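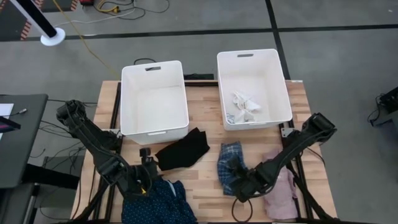 Yaw Mensah had the room on Mutotgate until Friday. His brother-in-law, Kwesi Sarpong, came up at noon to help and sat down on the stairs instead.

"Which ones go to Alhassan?" Kwesi asked.

"The ones that still fit him."
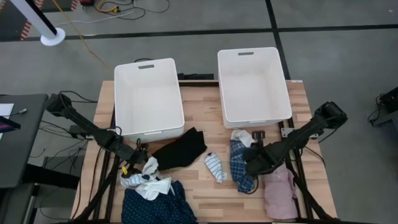

Their mother-in-law had kept every shirt the boy wore, and Yaw did not want to be the one to choose. Both white bins were empty. The navy one with the dots lay at the front of the table, and Kwesi kept looking at it.

"He wore that in June," he said.

"Then leave it for last," said Yaw.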